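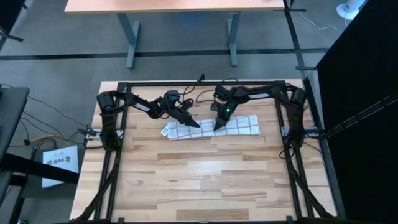

A checked towel on the wooden table, with an arm on either side.

Thank you to everyone who came out to Lurkmont for the Brosard Fund's yearly supper — what a lovely full room it was! Halima Ondieki welcomed our lending partners and told us the fund has now made 33 loans to small shops and workshops, three of them
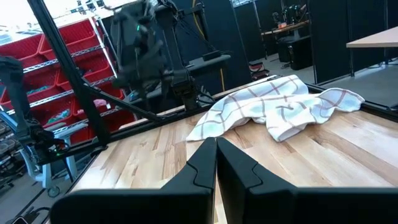
to folks opening their very first storefront. Mercy Wanyama was thanked (with a good long round of applause) for all her patient help with paperwork over the years.
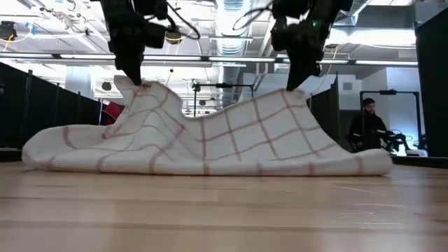

Lifting the cloth, one gripper to each side.

Applications for the next starter grants, $1000 each, are open now and close in December, so please do pass the word along to any neighbor with a good idea. 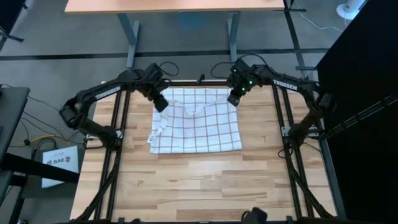

Checked cloth spread on the butcher-block table.

Forms are at the Skumstead office.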